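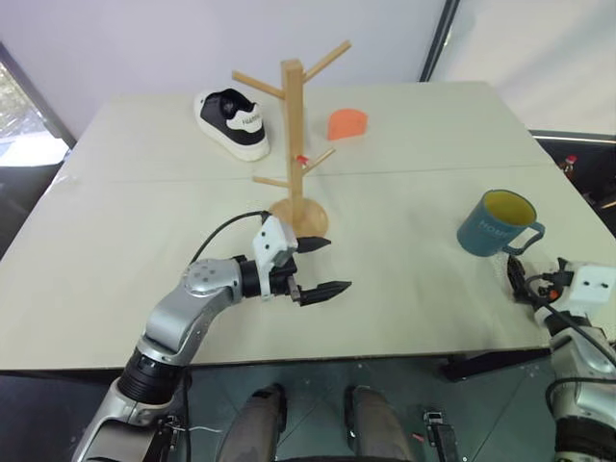

# Häufige Fragen zu Scrubbern, LNG und »grünen« Fähren

Seit wir im März über die Umrüstung der Fähren nach Henolholm geschrieben haben, kommen Zuschriften. Viele wiederholen, was die Reederei Clestetti in ihren Prospekt gedruckt hat. Wir antworten, so gut es die Unterlagen hergeben, und die geben wenig her.

## Was macht ein Scrubber überhaupt?

Er wäscht Schwefeloxide aus dem Abgas, bevor es den Schornstein verlässt. Das Schiff darf dann weiter schwefelreiches Schweröl verbrennen und gilt trotzdem als regelkonform. Bei der offenen Bauart geht das Waschwasser ins Meer, bei der geschlossenen bleibt der größte Teil der Rückstände an Bord und muss im Hafen entsorgt werden. Hybridanlagen können beides. Wann sie was tun, entscheidet die Besatzung, im Rahmen dessen, was die Häfen erlauben.

## Die Luft wird doch sauberer. Was gibt es da zu meckern?

Beim Schwefel wird sie sauberer, das bestreiten wir nicht. Nur landet ein Teil der Stoffe eben im Wasser: Schwermetalle, polyzyklische Aromaten, dazu ist das Waschwasser sauer. Ob man das eine Lösung nennt oder eine Verlagerung, hängt davon ab, wen man fragt. Am CO₂ ändert die Anlage nichts zum Guten, sie braucht selbst Energie.

## Clestetti schreibt von »nahezu emissionsfreiem Betrieb«. Stimmt das?

Wir haben zweimal nachgefragt, worauf sich das bezieht. Die erste Antwort verwies auf den Prospekt, die zweite auf die erste. Svenja Wallner, die bei uns die Technik liest, vermutet, dass nur die Liegezeit mit Landstrom gemeint ist. Das wäre dann ein emissionsarmer Parkplatz. Solange niemand die Bezugsgröße nennt, halten wir die Aussage für Werbung.

## Fahren denn alle Schiffe der Linie mit Scrubber?

Nein. Zwei Schiffe haben einen, beide in Hybridbauart. Das dritte verbrennt Marinegasöl und kommt in der Broschüre kaum vor, obwohl es im Winter den größten Teil der Abfahrten übernimmt.

## Wäre Flüssigerdgas nicht die bessere Wahl?

Beim Schwefel und beim Ruß ja, ziemlich deutlich. Beim Klima kommt es auf den Methanschlupf an, also auf das Gas, das unverbrannt durch den Motor geht. Je nach Motortyp und Last fällt das sehr unterschiedlich aus. Niedrige Last ist meist ungünstig, und eine Fähre, die oft an- und ablegt, fährt viel in niedriger Last. Wer Ihnen einen einzigen Prozentwert für die Einsparung nennt, sollte dazusagen, ob die Förderung und der Transport des Gases mitgerechnet sind.

## Und Landstrom?

Hilft den Leuten, die am Kai wohnen. Das finden wir gut. Der Anschluss in Henolholm wurde von der Firma Hirker gebaut und ist abgenommen. Wie oft er benutzt wird, steht nirgends. Rosalie Kaufmann hat beim Hafen Einsicht in die Zählerstände beantragt und wartet seit fast drei Monaten auf eine Antwort. Ein Anschluss, der nicht eingesteckt ist, spart nichts.

## Es gibt doch das Gutachten von Nägeli. Reicht Ihnen das nicht?

Das Büro Nägeli hat ordentlich gerechnet, soweit wir das beurteilen können. Gerechnet heißt aber: Modell, keine Messung am Schornstein. Eingegangen sind die Verbrauchsdaten, die der Auftraggeber geliefert hat. Auftraggeber war Clestetti. Stickoxide werden auf den letzten Seiten behandelt, Waschwasser gar nicht, weil es nicht zum Auftrag gehörte.

## Kontrolliert das niemand?

Doch. Behörden nehmen in den Häfen Kraftstoffproben, und mancherorts messen Sensoren die Abgasfahnen vorbeifahrender Schiffe. Für unsere Bucht haben wir keine veröffentlichten Ergebnisse gefunden. Falls Sie welche kennen, schicken Sie sie bitte mit Quelle.

## Sind Sie gegen die Fähre?

Nein, wir fahren selbst damit. Wir hätten gern Messwerte.

## Kann ich meine Überfahrt über die Reederei kompensieren?

Sie können beim Buchen ein Häkchen setzen und zahlen dann einen Aufschlag. Welches Projekt damit finanziert wird, stand bei unserem letzten Versuch auf einer Unterseite, die sich nicht öffnen ließ. Eine Bestätigung kommt per Mail, ohne Angabe der Menge.

## Darf ich Texte von dieser Seite übernehmen?

Ja, mit Nennung der Quelle und bitte ungekürzt, vor allem bei der Antwort zum Flüssigerdgas.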